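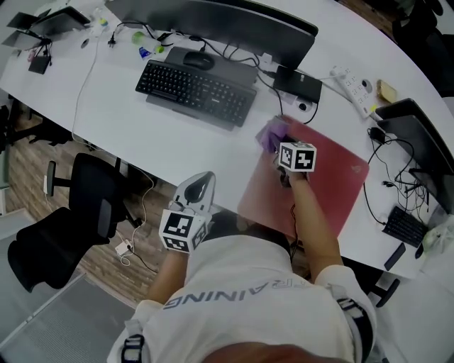 So how long does it take to get a small-town bus line running again? Two years if the county likes you, and we started Trendport with a county that was lukewarm.

Quick recap for anyone who missed the July meetup. The old Gernik to Marchetti route carried 261 riders on its last weekday - I have the sheet, ask me later. (Pause, let them guess the number now.) We're at 1,012 a week, and that's with two buses and one of them older than me!

Skip the fare slide if we're running behind. Go straight to the timetable fight, it's more fun. 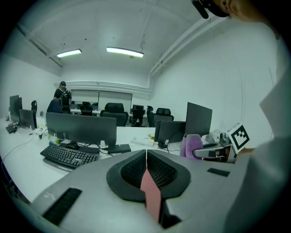
A rider from Brernano wrote to us that she didn't care how often the bus came, she just wanted the last one to leave after her shift ended. We'd spent months on the morning schedule - ouch. So we moved the last departure to 10:40 and left the mornings alone.

Ask for hands: who here has missed a last bus? Then the map.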